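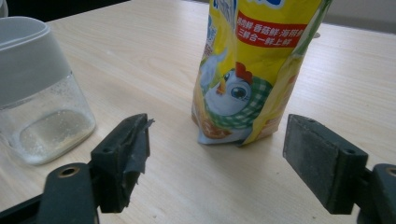 Inskip's covered market will open on three evenings a week from July, after stallholders voted in favor of longer hours at a meeting in the Lotness Street hall.

The later sessions will run until 9 p.m. and will mostly involve the food traders at the north end, among them the spice and dry goods stalls. Clothing and hardware sellers can join in if they wish, but their rents will stay the same either way.

Of the market's 33 stallholders, 26 backed the change. Four voted against it and three did not vote.

Market manager Marjatta Pelkonen said the idea came from shoppers who work in Drulden and get home after the stalls have closed. "We lose them to the supermarket on the bypass," she said. "By 5:30 the lights are going off here and the bus is only just pulling in."

Živko Karagiannis, who sells sauces, pickles and cooking pastes, voted for the plan but wants the side gate on Mumach Lane kept open as well. It is locked at 6 p.m. at present – a rule left over from when the lane was used for deliveries.

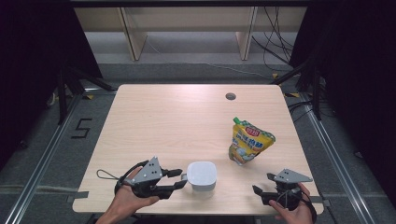
Will the parking lot stay open for the evening sessions?

The lot will close at 9:30 p.m. on those evenings, and parking will be free after 6 p.m.

Traders who voted against the change raised staffing costs and the cold in the hall during winter. Pelkonen said the heaters over the north aisle would be repaired before October, and the evening hours would be looked at again in January.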